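Two weeks of teaching by hand

Quick one tonight, I have a bus at six and haven't packed. But I promised Rhodri I'd write up the demo weeks before I forget the annoying parts, so.

Background for anyone who came in from the gardening posts (sorry, more tomatoes in spring). Since January I've been doing contract work for Zariņš, small outfit, one floor above a print shop in Drallstead. They want a robot arm that can clear a desk. Pens in the cup, cup on the shelf, paper in the tray. My part is demonstrations. Meaning I do the job myself, over and over, and the recordings go into training.

Two ways of doing it. One is remote control – you sit at a leader arm, a small copy of the big one, you move it and the big one follows. The other is the hand-held gripper. Same jaws as on the robot, but on a handle, and you just walk up to the desk and pick things up with it. No arm in the room at all.

I came in sure remote control was better. I'd done it before, at Adovstead, and I liked it. You see exactly what the robot can reach, because it's the robot reaching. If it can't get its elbow past the shelf, you find out right then.

But slow. So slow. My best morning on the leader arm was 74 demos and my shoulder was toast by lunch. The gripper, same task, same desk: 96. And I wasn't even tired, I was bored, big difference.

Things I got wrong in the first week, in no order

Moving like a person. Your wrist does stuff no six-joint arm wants to do. I'd scoop a pen with a little flick at the end, felt great, and then replay on the arm and it stops dead with a joint limit warning. Every single flick demo thrown out. Kulap went through them with me one by one and was very nice about it, which made it worse.

Looking ahead. If I already know where the cup is I start moving for it before the gripper camera has it in view. The model only gets what the gripper sees. So from its side the hand just drifts off left for no reason and there's a cup. Now I do a small turn first, let the cup come into view, then go. Feels silly. Works though, or at least the policy stopped wandering.

Closing too hard. There's no motor feel on the hand-held one, it's a trigger, you squeeze. I was squeezing paper like it owed me money. On the arm that turned into crumpled paper. Eglė's rule now is squeeze till it holds, then stop, count one, lift.

Talking. I talk when I'm bored and when I talk I stand still, and then the recording has four seconds of nothing in the middle. The policy learned the nothing. It would pick up a pen and just... hang there. Sigita called it thinking. It was me telling her about my landlord.

Second week

Better. We moved to the bigger room with the whiteboard, more desks and more chairs to go around, lighting is harsher. I was worried about the lighting but Normunds wanted it mixed on purpose. If every demo is from one room with one lamp then you've got a robot for one room with one lamp.

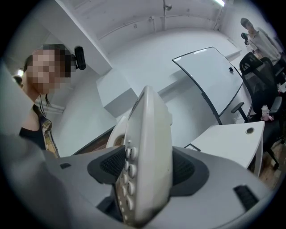

What a session looks like

Roughly this, I'm typing from memory so the order may be off.

Clean the camera lens. I forgot this twice and lost a whole batch to a thumbprint.

Start the recording and open and close the jaws all the way, two times. That's the calibration for how wide the opening is, and if you skip it the whole session has garbage widths.

Slow sweep of the room before touching anything. The tracking needs something to hold on to. Blank white wall is the worst, it has nothing on it to lock to, so point at corners and furniture and stuff with edges.

Then demos. Start from a differnt spot each time. Not wildly different, a step left, a bit lower. Put the objects back in a different mess. I have a tendency to make the same mess. Everyone does apparently, Kulap plotted where our pens started and it was one sad little blob in the middle of the desk.

Stop every twenty minutes even if you feel fine. You get sloppy before you notice you're sloppy.

Bad demo? Mark it right away. Don't finish it nicely and hope. But – and I argued with Rhodri over this – a fumble where you recover is a good one. Keep it. Pen slips, you go back, you get it. The robot is going to drop pens too and it needs to have seen what comes next. He wanted them all cut at first. We kept half, trained both ways, and the one with the fumbles kept trying after a drop. The clean one closed on air and carried the air carefully over to the cup. I laughed so hard.

Where remote control still wins

Anything with reach. The shelf over the desk, I can get there with my own arm no problem, and the robot can't without folding itself up weird. So shelf demos go on the leader arm, everything else on the gripper. Also anything where you push. Sliding the tray back, you need to feel the arm give a little or you're teaching it to shove.

And new tasks, I think. I like doing the first ten by remote just to learn what the arm hates. Then switch. Normunds says that's superstition. Maybe it is.

Numbers, since my brother will ask

Goal was 1000 usable demos. We passed it on the next to last day, with the bad ones already out. First real test on the arm, pens only, it did way better than I expected. Cup on shelf, not so much. It gets the cup up there and then doesn't want to let go. Pretty sure that's me again, I hold on a beat too long at the end becuase I don't trust the shelf. So there's a re-do of the shelf set coming, on the leader arm, with me letting go like a normal person.

Next month the kit goes to Idville for a while, different building, different desks, somebody else's hands. I'm glad about that last one. A policy trained only on me has all my habits, and I've now watched enough replays to know them. The left drift, the little pause. My elbow thing, which you can somehow see even when there's no elbow.

OK. Packing. If anyone has a wrist strap they like for holding a tool this size all day, leave a comment, mine gives me a red line across the thumb and I have tried it both ways around.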